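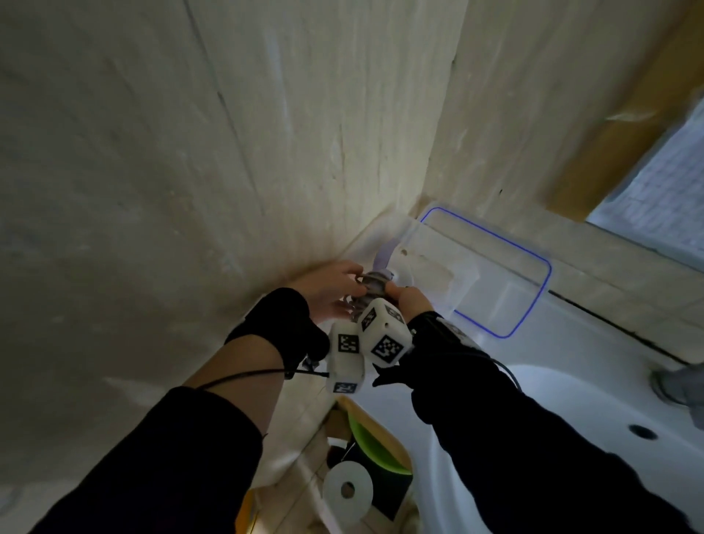
Try your bathroom on a robot: a weekend test you can do at home

I love this question and I get asked it a lot: can a machine do the bathroom yet? My answer is "bits of it", and the fun is in finding out which bits. You don't need a robot for this. You need a washbasin, a few everyday things and a bit of patience.

Step 1. Pick two jobs

Choose one job that is fixed to the house and one that you hold in the air. I use the metal fitting on the wall by the basin and the hair dryer. The fitting stays where it is, but it sits low in a corner and both hands have to share a very small space. The dryer can go anywhere you like - and that's its own kind of trouble.

Step 2. Do each job slowly and write down every grip

Say it out loud if it helps. "Left hand over the top, right hand from below." My first list for the fitting ran to 50 lines, and I hadn't even got to the part where I put everything away! Note each time you feel for something you can't see. Arms like the Arruda are lovely at repeating a path, but feeling round the back of a pipe is still hard work for them.

Step 3. Do it again with thick gloves on

Gloves take away most of your sense of touch, so you get a fair taste of what a simple gripper has to put up with. Give yourself 900 seconds per job and stop when the time is up, finished or not. Mind the pipework, and don't force anything.

Step 4. Now the hair dryer

Leave it unplugged for the whole test, please, and keep the basin empty. Hold the handle in one hand and bring the thumb of the other up to the button. Then turn the nozzle away from you and watch what the cord does. Cords are my favourite part of all this, because a loop of cable never hangs the same way twice and the software has to cope with every version. 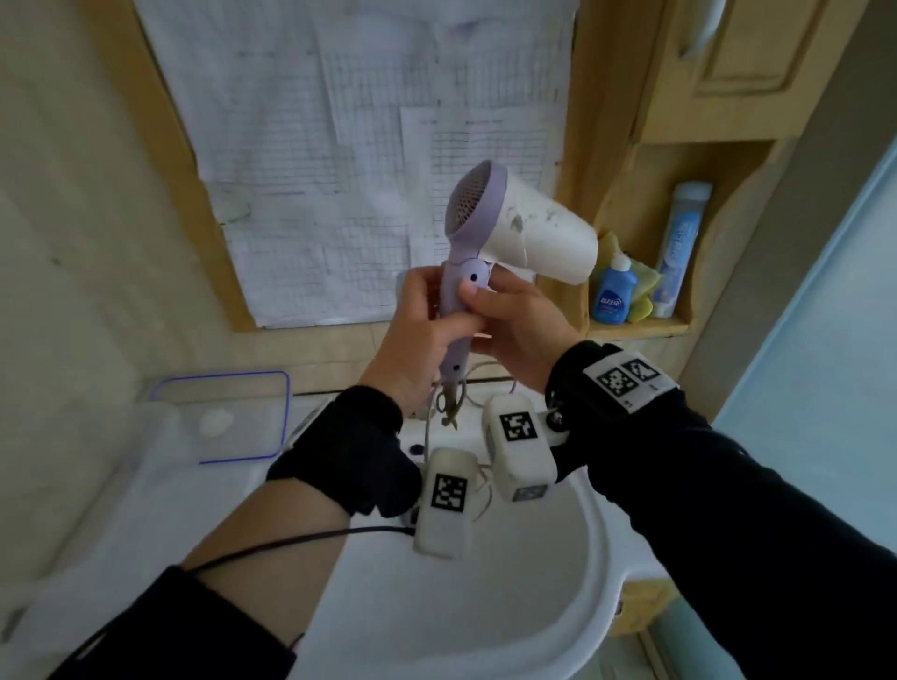
Step 5. Score it

Mark each grip from 0 to 5, where 5 means you could do it in gloves with your eyes shut. Anything at 4 or over is a job I'd happily hand to a Jumum or a Brukora today. Twos and threes are where the exciting work is going on. My cord scored 1.

Step 6. Try it again in 6 months

Keep the sheet and read it next to whatever new demo clips are going round by then. I redo mine every February, and the scores I'd give a machine do creep up - last time the button press went from a 3 to a 4 and I was delighted. Next on my list is getting the cap back on the toothpaste.

We use cookies to remember your settings and count visits. Accept all | Manage choices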